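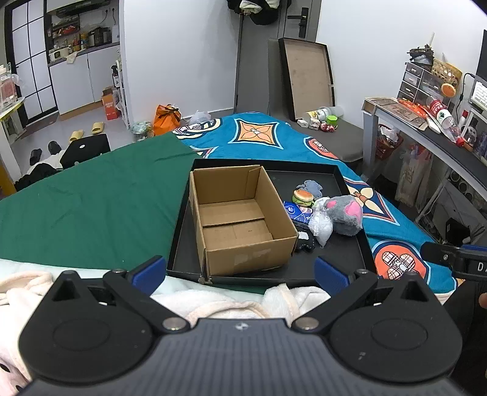 Plustdale, December 24, 2024

Hello everyone at the Pamero Fund,

Karthik Sultana with the second report on the Penry Boxes. I know it was meant to reach you before the holidays and I suppose it just about does. If you're reading it in January with a cold cup of tea, no harm done, there is only one thing in it that needs an answer and I've put that near the end.

So, the short version for anyone who has six of these to get through: 84 boxes have gone out since you gave us the money, 40 more are promised, and the back bedroom is still the packing room. The longer version follows and it does go on a bit.

Where we're up to

When I applied, I said we'd make up small boxes of toys and bits for children who are moving house in a hurry and have left most of their own things behind. I said they'd be packed by hand, one at a time, with a bit of thought in each. I also said it would be done from the hall on Zatden Road, and you'll remember from the last report that the hall fell through (damp, then the boiler, then damp again). We moved everything into my back bedroom in the autumn and I have stopped looking for anywhere else. It's warm, the door shuts, and I can do a box at nine at night if I feel like it.

The bed is the workbench. I did try a table and I didn't like it, everything rolled off and I was forever on my knees after marbles. A bed holds on to things. There's a green sheet on one side and the turquoise bedspread with the diamonds and medallions over the rest, and the way it's supposed to work is that the box being filled and the things going into it sit together in the black tray, and anything I haven't made my mind up about waits further back on the bedspread. The tray is easily the best thing in the room. It has raised edges, so I can shove it along the bed with everything in it, and if I have to stop halfway through for dinner I know exactly what belonged to which box when I come back.

You asked in your last letter whether we were going to buy new cartons. No, and I'd like to carry on not doing it. We take used ones from the shops on the parade. They come with their old tape on and they look a bit tired, but they're sound, and I fold the flaps inwards when I'm packing so I can see what I'm doing. I did think about covering them in paper. I did three like that in November and it took a whole evening, and one of the children apparently had the paper off before the front door was shut, so I've dropped it.

What goes in

I've got better at this. In the beginning I was filling boxes by size, big thing first and then whatever fitted round it, and they came out looking like a jumble sale. Now I start with something soft and something silly. The soft thing is usually an animal, and I'm very keen on the grey one with the pink nose, which I've been calling the mouse, though I'm open to other views. The silly thing at the moment is the toy burger. It's got the sesame bun, the lettuce, the lot! I would have loved that at five years old. I'd quite like it now.

After that come the little things. Packets, wrappers, something small to open. My own rule is that every box should have at least one item that needs unwrapping, even if what's inside is nothing much, and I've stuck to it. Then something made of cloth if there is any, and I'm partial to the dark spotty material we've got in. Spots go with everything.

Things I've stopped putting in: anything that makes a noise by itself (two complaints, both fair), anything with a cord, and jigsaws. I was sad about the jigsaws. We had a good many given to us and I sat on the floor and did the lot, and I don't think there was a complete one among them. If any of your other projects want jigsaws with bits missing for craft, please send them my way.

Sorting has been the big job since the last report and it isn't finished. We took in 157 donated items in the one delivery from Penry, all mixed up together, and I'd rather over-sort than send out something grubby. Each thing gets a proper look, a wipe or a wash if it will stand it, and then either goes forward for packing or goes in a bag to leave the house. I use tied bags on the floor on the far side of the bed, where I won't be tempted to go back through them. I do get tempted. I've rescued a plastic horse twice.

The middle pile is my weak spot. By that I mean the things which aren't rubbish and aren't quite a present either, the odd bottles and the containers and the small boxes, all of which end up at the back of the bedspread while I dither. The green six-sided container is a good example. It's a lovely shape and I'm sure somebody would keep treasures in it, but it takes up a lot of room for something that's empty when you open it. What I'd like to do in the new year is put the small toys inside the containers, so they count as wrapping and present in one go. If that works I'll be rid of half the dithering pile in a week.

What's been slower than I said

Three things, and I'll own up to all of them.

I told you I'd have a list of contents inside every box. There is a list inside some of the boxes. I was writing them out by hand after packing and by then I'd taped the lid down, so I was writing them from memory, and I don't think I'd have liked anyone to check. From now on I'm writing as I pack, on a pad beside the tray, a line for each thing as it goes in. I've done it that way for the last few and it's no bother at all, I don't know why I made such a meal of it.

The second is the age labels. I promised three age bands and we're working with two, little and not so little. Most of what we're given suits the little ones. The older children's boxes are the ones I worry over, and they take me twice as long. A ten-year-old doesn't want my mouse. If there's any wiggle room in the budget I'd like to use it there, and I'll come to that.

And the room. I said in the first report I would get it properly set up with shelves, and I haven't. It's still partly a bedroom, with the grey padded headboard and the clothes over the top of the door, and that big black-edged frame leaning on the wall that has been going up "this weekend" for as long as I've lived in Plustdale. I did measure for shelves. I've since decided that what I want is one low unit at the foot of the bed with open tubs in it, so the sorted things are within arm's reach and off the bedspread. I've seen a second-hand one and I'm waiting to hear.

Money

This bit's dull but you'll want it. The biggest spend since the last report has been petrol, then tape, then washing things. I hadn't budgeted for washing things in the first place and I've taken it out of the line for cartons, seeing as the cartons are free. I hope that's all right. The receipts are in the envelope with the last lot, in date order this time.

There's £30 left in the line for packing material. I've been filling the gaps with whatever soft stuff comes to hand, and it does the job, but I'd like to buy one decent roll of tissue paper, something cheerful, for the last batch. I'll wait for your yes.

What people have said

I don't get to hear very much, and that's how it should be, the families have enough going on without writing to me. The support workers pass on the odd remark. One little boy carried his box around for the whole afternoon without opening it. One girl took everything out, lined it all up along the windowsill, and used the box for a bed for her doll, and I was so pleased about that one I told the man in the post office. Another mum said the thing she liked best was that it had obviously been put together by a person, and it hadn't come off a pallet. I've got that written on a bit of paper by my kettle.

There was one grumble, about a box that arrived with the bottom gone soft. My fault, I'd reused a carton that should have gone in the recycling. I now press the bottom of every one before anything goes in, and any with tape that's lifting gets a fresh strip over the top.

What's next

The 40 promised boxes come first. I'm keeping to one box on the bed at a time, slow as it is. I did try a production line over a couple of evenings, and ended up with two boxes full of cars and one with nothing but hats.

After that I'll finish sorting the Penry delivery, get the low unit in if it's still for sale, and move the dithering pile into tubs. I'd also like to have one of you round to see it. There's no need to dress up, and you'd be handed a carton and put to work.

The question I need answering is the one about the older children. Could I move whatever is left over from petrol at the end of the quarter into buying things for the nine-and-overs? Notebooks, decent pens, a pack of cards, that sort of thing. I wouldn't need it all at once. A line by email is fine, and if it's a no I'll carry on with what we're given and have another rummage.

Thank you for the money, and for the very kind note you sent after the first report. The next one should be with you at the end of the quarter, with the lists attached.

All best,

Karthik Sultana
Penry Boxes, Plustdale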